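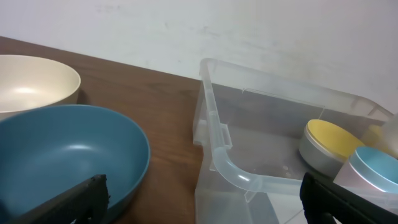

How I finally sorted out my mixing bowls (and got a shelf back)

Posted May 4, 2021 by Senad Atanasov

I own too many bowls. I know this because every time I opened the cupboard beside the stove, a bowl I hadn't thought about in months would slide forward and try to get out. My partner's suggestion was to own fewer bowls. Fair enough, but I bake most weekends and I like my bowls, so I went looking for a way to store the big ones that didn't involve holding the cupboard door shut with my knee.

What I ended up with is dead simple: a clear plastic bin for the bowls I don't reach for every day, and a proper stack for the ones I do. It took me one rainy afternoon, including a long break for coffee and a phone call from my mum. If your kitchen is the same sort of colour-coordinated-on-paper, chaos-in-practice situation as mine, have a go.

What you'll need

A clear bin with straight sides, big enough for your widest bowl to sit flat
Tea towels, old ones are best
Masking tape and a marker
A table or a good stretch of counter
Dish soap and a couple of clean cloths

Mine is a Costico bin I already had in the basement full of Christmas lights. (The lights are now in a shopping bag. One problem at a time.) If you're buying one, measure your widest bowl across the rim before you leave the house and write it down! My largest is 274 mm and I stood in the store guessing with my hands like someone describing a fish.

Step 1: Get everything out

Haul every bowl out of every cupboard and put the lot on the table. Check the dishwasher and the fridge too, there's always one in the fridge with half a lemon in it. I use the dining table for this, seeing as the counter is mostly toaster.

If your table is wood and you're fussy about it, put a towel down first, especially for anything stoneware with a rough foot. I learned that with a Bjarnason serving bowl that left a lovely pale arc in the finish. It's still there. We put a placemat over it when people come.

Step 2: Wash and dry

Even the clean ones. Bowls at the back of a cupboard near a stove pick up a greasy film with dust stuck in it, and you really don't want that rubbing off on its neighbour for the next six months. Warm soapy water, rinse, then dry by hand and leave them sitting out for a bit. Do the bin as well, corners included.

Step 3: Sort by how often you use them

I tried sorting by size first and then by material, and neither of them lasted a week. How often you use a thing is what matters. I made three piles:

Every day: salad, pancake batter, popcorn
Now and then: bread dough, big potluck salads, trifle
Who gave us this?

The last pile was bigger than I'd like to admit. Anything chipped went, and so did a set of Kirora nesting bowls where the middle one had vanished and left the others rattling around. The rest of that pile I boxed up for the thrift store. If you're not sure about one, put masking tape on the bottom with the month on it. I still have a punch bowl marked January that hasn't moved, so I think we all know where that's headed.

Step 4: Stack the everyday ones

Widest on the bottom, and only nest bowls that fit without wedging. Give the top one a gentle lift. If the one below comes up with it, they're too close in size and they'll be stuck together the first humid day in July. Put a folded tea towel between them or give them separate spots.

I keep my stack low. You should be able to lift off the upper bowls with one hand and grab the bottom one with the other, and past a certain height that's just a circus act.

Step 5: Pack the bin

Lay a towel in the bottom. Heaviest bowl goes in first, right way up, then nest the lighter ones inside with a bit of cloth between each. Don't let anything poke up above the rim if you plan on using a lid. I skip the lid myself, it only ends up on the floor of the cupboard, but if your bin is going down to the basement then yes, lid on.

Little bowls can go in the gaps at the sides, wrapped. Glass ones get a towel each.

Before you put the bin away, pick it up. Can you lift it down from a shelf without grunting? If not, take something out. Ceramic gets heavy fast, and mine went from the upper shelf to the floor of the pantry after one wobbly attempt.

Step 6: Label it anyway

I know, it's clear. But once there are tea towels in there all you see is tea towels. A strip of masking tape on the short end does the job. I tried those Wurketti stick-on label holders and the adhesive let go of the plastic within days, so tape it is.

A few extras

If two bowls do get stuck, put cold water in the top one and stand the bottom one in warm water for a few minutes, then twist gently. Skip this with anything old or cracked.

Swap the bin around with the season. My dough bowl lives in the cupboard all winter and trades places with the salad bowl once barbecue weather arrives.

And hang on to one spare tea towel. I used up every last one on the packing and had to dry the dinner dishes with a beach towel.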